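Subject: Re: [chores-list] So when do we get our evenings back?

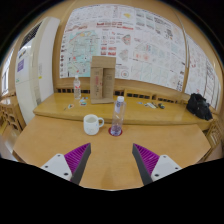
Gripper open at the table, clear bottle standing on the red marker, mug to its left.

On the list this August, a member in Wullelton wrote:
> The Cirnard people are up to 289 clean pickups out of 300 on
> bottles and mugs. I'd call table clearing solved. Give it a
> year and you can buy one for the kitchen.

I'd call it a good score on bottles and mugs. Look at the table. One bottle, one mug with the handle turned out to the side, and plenty of bare wood to work in. My table after supper has a pan with egg stuck to it, four forks under a napkin and half a glass of milk right at the edge.

If you want a harder test, try the counter behind it. What look like pens and markers in a row, little stickers or packets in a heap, a crumpled black bag. Has anyone run those? I'd read that report before I'd read another one on bottles.

We went through this at the Bettencourt shop. The Listura arm did fine on the parts it was shown, and then a supplier changed the bins. It got 109 out of the next 300, and a person stood beside it for the rest of the month. Maybe it's better now -- I haven't been back.

Also, 11 misses in 300 sounds small until it's your mugs. We wash 40 pieces on an ordinary day. Work out how long the cupboard lasts.

Does anybody have numbers from a table that wasn't set up first? Please send them to the list, bad ones included.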